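3.2 Les surfaces domestiques dans le corpus

L'entretien des surfaces claires occupe dans nos matériaux une place que nous n'avions pas prévue. Le guide d'entretien ne comportait à l'origine que deux questions à ce sujet, placées à la fin, après celles sur le linge et la vaisselle. Les personnes interrogées y revenaient pourtant d'elles-mêmes, souvent à propos du blanc, et c'est ce qui nous a conduits à coder séparément les passages où il est question de couleur. 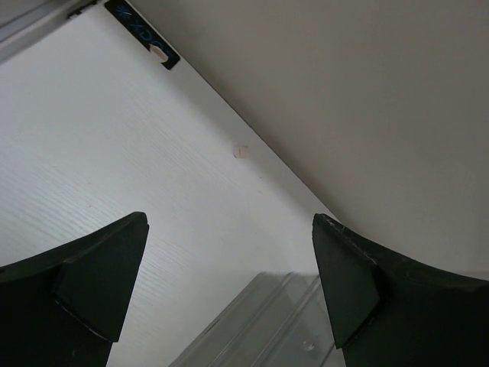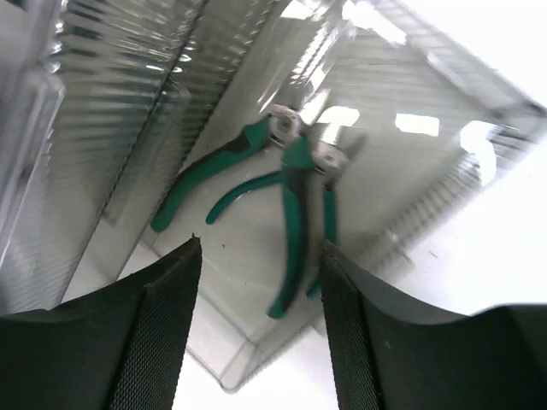 Figure 3. Surfaces blanches en intérieur.

Le corpus compte 531 extraits codés, tirés des entretiens menés à Jitham et à Tarklow. Trois catégories ont été retenues : le nettoyage courant, le nettoyage occasionnel et ce que nous appelons, à la suite de Rawat, la surveillance -- le fait de regarder une surface pour savoir s'il faut la nettoyer. Cette dernière catégorie a posé des difficultés de codage. Une enquêtée de Tarklow dit par exemple « passer voir » le plan de travail plusieurs fois par jour sans y toucher. Un premier codeur avait rangé l'extrait dans le nettoyage courant, un second dans la surveillance. Nous avons gardé la seconde solution et repris en conséquence les extraits du même type.

Les différences entre les deux sites sont faibles pour le nettoyage courant. Elles sont plus marquées pour la surveillance, beaucoup plus présente à Tarklow, où les logements sont plus petits et où la cuisine sert aussi de pièce à vivre. À Jitham, les enquêtés parlent davantage des portes et des placards, qu'ils nettoient à l'occasion d'une visite ou d'un changement de saison. Le mois de janvier revient plusieurs fois dans leurs récits, une fois les fêtes passées et les invités repartis.

Le vocabulaire mérite aussi une remarque. « Propre » et « net » ne sont pas employés de la même façon. Est net ce qui est dégagé, sans objets posés ; est propre ce qui a été lavé. Une surface peut donc être dite propre mais pas nette, et plusieurs enquêtés tiennent à la distinction. Le mot « blanc » est utilisé tantôt pour la couleur, tantôt comme un jugement : « il n'est plus blanc », dit un habitant de Jitham d'un panneau qu'il vient de décrire comme blanc. Dans les ménages de plus de deux personnes, ce jugement fait volontiers l'objet de désaccords, le plus souvent entre parents et enfants adultes.

Ashok Rawat avait relevé des usages voisins dans son enquête de Prydderch, mais sur des logements anciens, aux boiseries peintes. Nos enquêtés vivent pour la plupart dans des immeubles récents, et la comparaison terme à terme n'est pas possible. Nous reprenons sa notion de surveillance en la limitant aux gestes que les personnes mentionnent elles-mêmes -- les observations faites par les enquêteurs pendant les visites ont été traitées à part et sont présentées dans la section suivante.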